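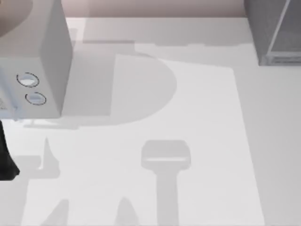 Bancada simulada da cozinha de testes da Trinder, vista de cima, com uma unidade branca de dois botões e um móvel cinzento nos cantos.

COMUNICADO DE IMPRENSA
04/05/2019

As máquinas já conseguem arrumar a cozinha? Trinder publica os resultados do programa Festard

A Trinder apresenta hoje os primeiros resultados do Festard, um programa de investigação que faz uma pergunta simples: que tarefas domésticas pode um braço robótico fazer sozinho, do princípio ao fim, sem que alguém lhe dê uma ajuda? A resposta curta é que já faz algumas, e bem, mas que ainda falta bastante para lhe entregarmos a cozinha. A resposta longa ocupa um relatório de 90 páginas, disponível a partir de hoje a pedido, e estamos muito contentes por finalmente o partilhar!

O trabalho decorre numa cozinha simulada por computador, desenvolvida com a equipa do laboratório Hồ. Em março terminou a primeira ronda, com 1315 tentativas distribuídas por 30 tarefas. São gestos que qualquer pessoa faz sem pensar: abrir a porta de um micro-ondas, rodar um botão, mudar um cesto de sítio, fechar uma gaveta.

"Quando comecei, achava que o difícil seria pegar nas coisas", conta Thịnh Quan, responsável pelo programa. "Pegar é o que corre melhor. O que nos tira o sono é o que vem depois: saber se a porta ficou mesmo fechada, se o botão rodou o suficiente, se o cesto pousou direito ou só parece direito. Uma criança percebe isto num segundo e nós andamos há meses de volta do assunto, e continua a ser fascinante."

Os melhores resultados surgiram nas tarefas de um só movimento, como empurrar uma porta ou carregar num botão. As dificuldades aumentam quando há vários passos seguidos. Um pequeno desvio no primeiro passo, uma pega ligeiramente ao lado do sítio certo, passa para o segundo e acaba por estragar o terceiro. O relatório dedica um capítulo inteiro a estes casos, com as falhas descritas uma a uma, e é talvez a parte de que a equipa mais se orgulha.

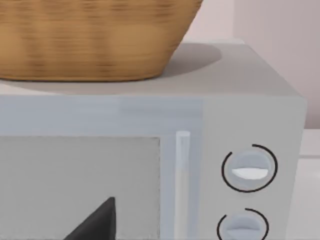
Os botões rotativos merecem uma nota própria. Um botão sem números nem texto obriga o sistema a orientar-se pela forma da pega e pela marca em arco à sua volta, e duas peças iguais, uma por cima da outra, são fáceis de trocar. As pessoas também se enganam, claro, mas emendam logo. Ensinar a máquina a dar pelo engano e a voltar atrás é o grande tema da próxima ronda.

As sombras foram outra surpresa. Nos primeiros ensaios, o sistema tomava por vezes uma sombra na bancada por um objeto e hesitava antes de avançar. A equipa passou a variar a iluminação entre tentativas e as hesitações diminuíram, embora não tenham desaparecido.

Convém dizer com clareza o que estes resultados não mostram. Uma cozinha simulada não tem gordura no fogão, nem crianças a correr, nem a gaveta que só abre com um jeitinho. Por isso, a segunda fase do Festard levará 3 das tarefas para uma cozinha verdadeira, nas instalações de Trurholm, onde os mesmos gestos serão repetidos com eletrodomésticos comuns.

"Vai correr pior do que no computador, e estamos ansiosos por ver exatamente onde", diz Thịnh Quan.

O relatório inclui a lista completa das tarefas, os critérios usados para considerar cada uma concluída e as perguntas que ficaram em aberto. Escolas e grupos de investigação que queiram propor tarefas para a próxima ronda podem fazê-lo junto da equipa do programa.

Contacto para a imprensa
Trinder, Programa Festard
Ao cuidado de Thịnh Quan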